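Moved the Etim desk to the second floor at Brarnholm in February and I'm still finding bits of litter on the carpet.

Bottles off the tables first, floor after. A yellow dustpan is easy to spot on gray carpet.

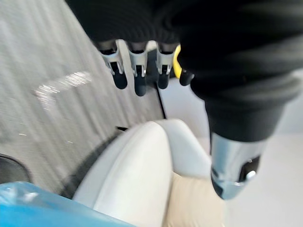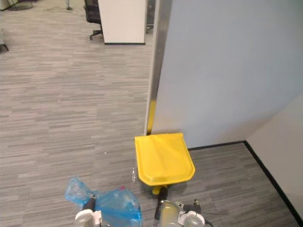
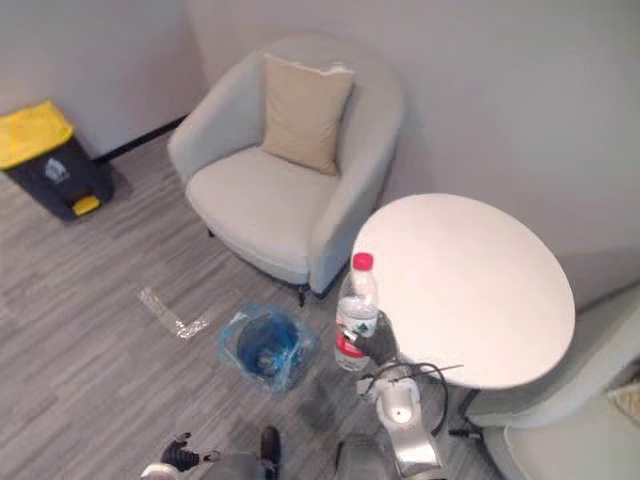
Next job is the supply closet. We have 110 trash bags left and go through 2 a day.

Skirnstead wants 374 for the same armchair in green. Not paying that. Gray stays.

If you used the lounge after lunch, please take your bottle with you.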